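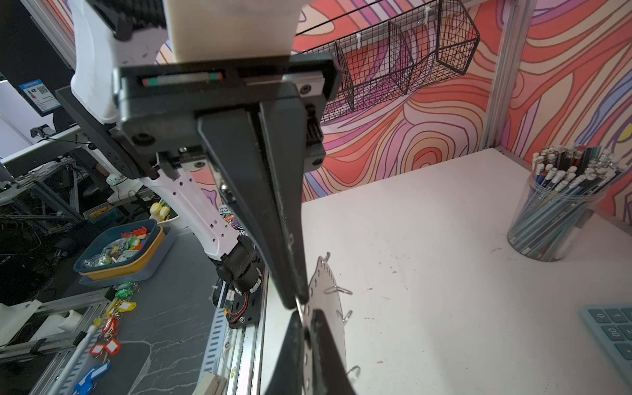
Clear plastic key ring holder with a thin metal ring

Bramwell is a small chain of fish and chip shops with branches in Vumerthorpe, Sirstead and Stutanholm. It began as a single takeaway in Vumerthorpe and is still run by the family that opened it. The Sirstead branch has a dining room. The other two sell takeaway food only, although the Stutanholm shop has a bench and two tables outside.

History

The first shop opened on Vumerthorpe's Market Street in a building that had been a greengrocer's. It had one frying range, a short counter and a menu of cod, haddock, plaice, sausages and pies. The name over the door was the family's own and was painted in green on a white board. The board was replaced when the shop was refitted, but the colours were kept.

The Sirstead shop came next. It took over the premises of an older chip shop near the bus station, which had closed when its owners retired. The former storeroom at the back was turned into a dining room with waitress service at lunchtime. For some years the two shops had different menus, and regular customers in Sirstead were used to a thicker batter than the one sold in Vumerthorpe. A single recipe is now used throughout.

Stutanholm was added later. The shop is in a parade on the Vumerthorpe road, between a chemist and a launderette, and does most of its trade in the early evening. It was closed for part of one winter after a burst pipe brought down the ceiling above the counter. It reopened with a new range and a wider serving area.

Shops

Vumerthorpe is the largest of the takeaways and the only shop with a preparation room big enough to supply the others. Potatoes are peeled and chipped there each morning and sent out by van. Fish is delivered to each branch separately.

The Sirstead dining room seats 80. Tables cannot be booked except by parties of more than six. Orders from the dining room and the takeaway counter go through the same range, so waiting times in both can be long on summer evenings and during the school holidays.

The Stutanholm shop is the smallest and opens only from late afternoon, apart from Saturday dinner time. It does not sell the full menu. Plaice and fishcakes are left out, and mushy peas are sold in one size.

Menu

Haddock is the standard fish at all three shops and is sold with the skin off unless the customer asks otherwise. Cod costs slightly more. Both come in small, regular and large portions, and a regular portion of chips weighs 400 grams before frying. The Vumerthorpe and Sirstead menus have 11 main dishes, among them scampi, battered sausage, steak pie, cheese and onion pie, and a vegetable burger. Side orders are mushy peas, curry sauce, gravy, pickled onions, pickled eggs and bread and butter.

Frying is done in beef dripping, apart from a separate pan of vegetable oil at Sirstead. This pan is used for the vegetable burger and for chips ordered with it. Gluten-free batter is available at Sirstead on the first Tuesday of the month, when one range is cleaned out and kept for that purpose until closing.

Scraps are given free with any order. Tea, coffee and ice cream are sold in the dining room, along with a pudding that changes with the season, usually a crumble or a steamed sponge.

Opening and ordering

Vumerthorpe and Sirstead open for dinner and again for tea, closing for two and a half hours in the afternoon. All branches are closed on bank holidays except Good Friday, when they stay open all day and serve a shorter menu. Each shop also closes for a week in October for cleaning and repairs, one after another, so that two are always trading.

Telephone orders are taken at Vumerthorpe and Stutanholm. There is no delivery service. Card payments were introduced at Sirstead first and later at the other shops.

Getting there

The 262 bus runs between Vumerthorpe and Sirstead and stops close to both shops. Stutanholm has free parking in front of the parade, limited to half an hour. In Vumerthorpe the nearest car park is behind the library, with a footpath leading through to Market Street.

See also

Fish and chips
Mushy peas
Vumerthorpe market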